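Sandu Hall Kitchen: Questions We Keep Getting

Last updated April 2021

Do I have to wash up after my event?
Yes. The hire fee covers the hall, the kitchen and the use of the crockery. It does not cover Lenuța Rusu coming in the next morning and finding your lasagna.

How many people can the crockery serve?
We have 60 dinner plates, 60 side plates and more mugs than anyone remembers buying. If you are expecting 200 guests, rent plates elsewhere or consider the sandwich.

Which rack do I use for what?
The peg rack is for plates, side plates and saucers. Mugs and glasses go in the open racks on the shelf under the counter. Cutlery goes in the flat rack with the fine mesh, handles down, apart from knives, which you can lay flat.

The peg rack lives on the brown tabletop by the wall and should go back there when you are done. It is grey plastic and has the general look of a bed made for a fakir, so you won't confuse it with the others.

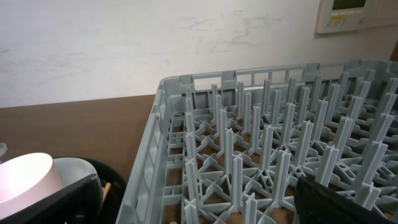
The peg rack, ready for plates.

How do I load it?
Scrape first. Stand each plate upright between two rows of pegs, all facing the same way, and start from the back. Big plates need every other row. If you have to push, it's the wrong gap. Bowls will go in at a slant, but they hold a puddle, so tip them before you dry them.

Can I put pans in the peg rack?
No. Pans are washed by hand in the deep sink. We have had this conversation with the Cundley Supper Club and consider it closed.

How long does the dishwasher take?
It needs 30 minutes to heat up from cold and 5 for each load. Switch it on before the dessert goes out. Standing in front of it with folded arms has been tried and does not help.

Can I leave things to dry overnight?
Only if nobody has the hall in the morning. The calendar is on the pantry door. Otherwise there are clean towels in the second drawer, and guests who say "Can I do anything?" should be handed one before they finish the sentence.

What about the marks on the wall behind the rack?
We know about them. Please don't go at them with a scouring pad. The wall is down for paint in October.

I broke a plate. What now?
Write it in the book by the door and wrap the pieces in newspaper before they go in the trash. We don't charge for the first one.

Who do I call if something stops working?
Nicanor Arroyo, whose number is inside the key box. Check that the machine is switched on at the wall first. He will ask.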